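Product Review: Illesen Soft Rubber Cubes
Reviewed for the Wistier Activity Center by Oľga Dvořáček

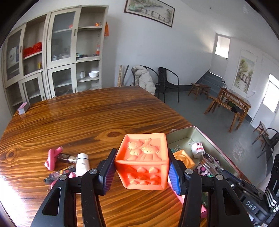 The Illesen cubes were acquired in April for use at the activity tables, where small items are sorted into trays and put away at the end of each session. The center ordered 10 of them through Zidard.

The rubber is soft and yields slightly under pressure. Each face may carry its own raised design. The orange cube has two whiskered cats in a recessed square on one face and three rows of heart-like bumps on the next. The relief is deep enough to be identified by touch, a feature our younger visitors enjoyed.

Cleaning is the principal drawback. Crumbs and lint settle in the recessed areas and between the bumps, and a cloth does not reach them. Staff member Libor Koubek obtained better results with a soft brush and dish soap. The cubes should be dried fully before storage.

No marks were left on our varnished tables after 228 hours of use. The printed instruction sheet is brief and omits care information.

Rating: recommended, with reservations regarding cleaning. The center intends to reorder in the same size.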